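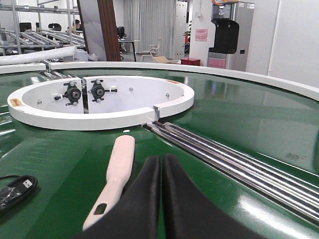
Circular conveyor

A circular conveyor, also called a rotary table or carousel, is a materials-handling device that carries goods along a closed loop and returns uncollected items to the point of loading. It is used in packing sheds, parcel depots and light manufacturing, where workers take items from the loop as they are ready for them.

Design

The carrying surface may be a rigid disc, a set of overlapping plates or a curved belt. Green and black are common finishes, and a smooth surface is favoured where goods must slide freely against a guide rail. Many units leave the centre open so that fittings can be reached for maintenance. Outer edges travel faster than inner ones, and operators usually load heavier goods towards the middle. 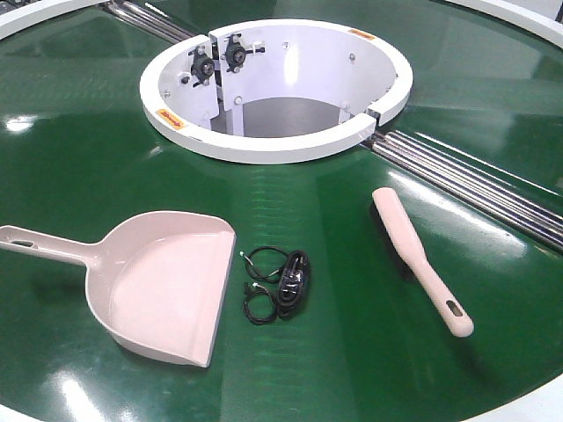

History

The Hastis packing works installed a hand-turned table for tinned fruit, replacing a straight bench. A motorised version built by Skondard followed, and the type was adopted by the neighbouring Trerkon depot. In a comparison of the two layouts, the straight bench handled 298 cartons in a shift and the carousel 324. The result was disputed at the time, as the bench crew had lost 47 minutes to a stoppage.
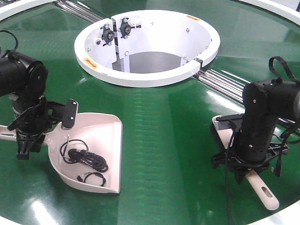 Yaqin Guo has argued that the comparison says little about the carousel itself, and that the gain came from workers no longer walking to the end of the line. Benedetta Pellegrini reached a similar view in her study of the Trerkon records – although she credits the loop with reducing dropped stock.

Use and limitations

Circular conveyors suit small, mixed and unhurried flows of goods. Household wares are often handled in this way before boxing, particularly lightweight moulded articles that do not stack neatly.

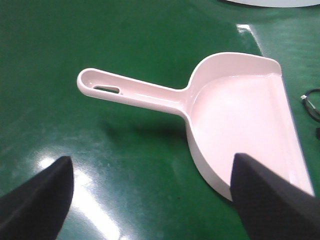
Such goods tend to be spaced widely, and a table can fill quickly if collection slows. At the Trerkon depot the practice was to halt loading once six items had passed the same worker twice. Round tables also occupy more floor area than a straight line of equal capacity, and their corners of unused floor are generally given over to pallets or bins.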